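Jimard Brings Its Small-Batch Ginger Shrub to Lekora Markets This January

Jimard, the family-run maker of drinking vinegars and fruit syrups, is delighted to share that its ginger and pear shrub will be on the shelf at all 9 Lekora Markets stores starting in January. It has been a long road from our first batch of 271 bottles, and we could not be happier to see it find a bigger home!

For anyone new to shrubs, they are an old-fashioned mix of fruit, sugar and vinegar, lovely with plain seltzer over ice and just as good in a cocktail. Ours is made with pears from Trevaskis Orchard, pressed the same week they are picked.

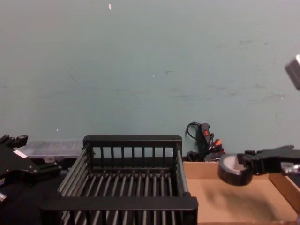
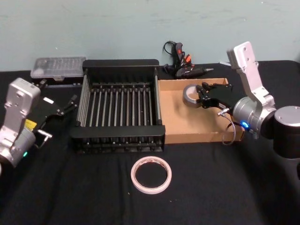

Tastings and Where to Buy

Every Lekora store will pour free samples on the first Friday after launch, and the first 100 shoppers at each one will take home a recipe card with our favorite winter punch on it. The opening run is 800 cases, bottled for us by our good friends at Stedo, with more to follow in spring if folks enjoy it as much as we hope they will.

Store owners who would like to carry the shrub are warmly invited to write to the Jimard sales office.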